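Release notes: Erkis bootloader, watchdog handling and the update path

The March build of the Erkis bootloader changes how the watchdog is serviced during a firmware update. Anyone maintaining a Flastine board support package should read this item before merging.

Until now the bootloader kicked the watchdog from inside the page-write loop. Each pass wrote one page, refreshed the counter and moved on. The arrangement held up while pages were small, but the parts on the newer Divham boards can take up to 500 ms to complete a sector erase, and the watchdog window on those boards is 700 ms. With interrupt latency and a slow serial link on top, the margin disappears. We logged 21 resets in 114 update cycles on the bench, all of them during erase.

The new build separates the two jobs. Erase is started as a non-blocking operation and polled from the main loop, and the watchdog is refreshed in one place only, after each registered task has set its check-in flag. A task that fails to check in will cause a reset, as intended. The refresh calls in the flash driver have been removed. Please do not put them back in local branches — they mask the fault the watchdog exists to catch.
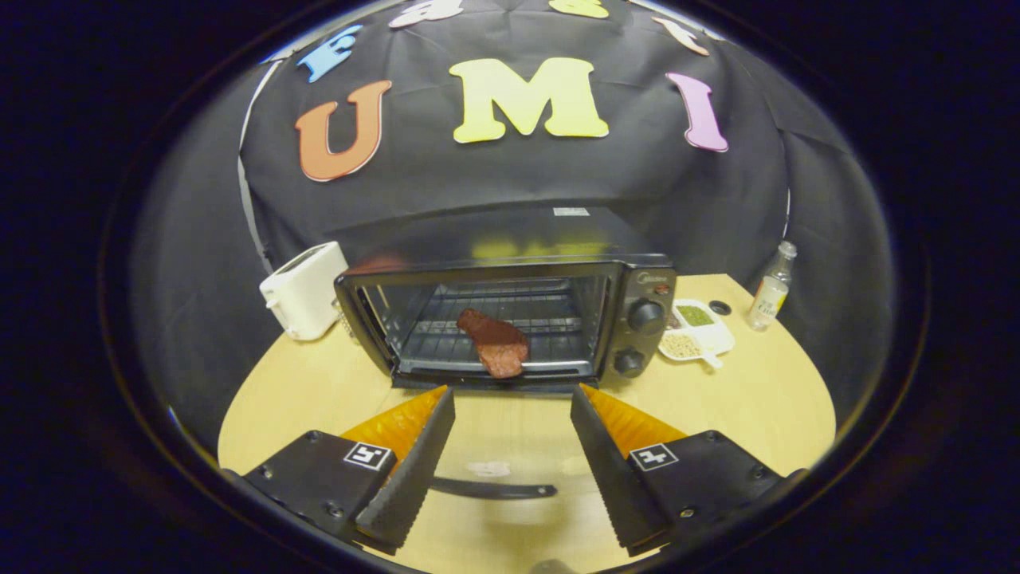
A maintainer of the Valentini port wrote in to ask whether the check-in flags ought to be cleared before the refresh or after it, having seen a task set its flag between the two steps and lose it. Clearing first does not cure this by itself. The read and the clear have to be a single atomic operation, and on cores without an atomic exchange that means masking interrupts for the length of the two instructions. The port now does so, and the same macro has been moved to the common header.

Two behaviours are worth noting when porting. The reset cause register is copied to retained RAM before the clock tree is configured, so read the copy and not the register. The update image is also no longer marked valid until its checksum has been verified from flash — previously the check ran on the receive buffer, and a failed write could go unnoticed until the next boot.

Older boards are unaffected by the timing change but will pick up the new flag logic when rebuilt. The configuration option for the old behaviour stays in the tree until December and is off by default.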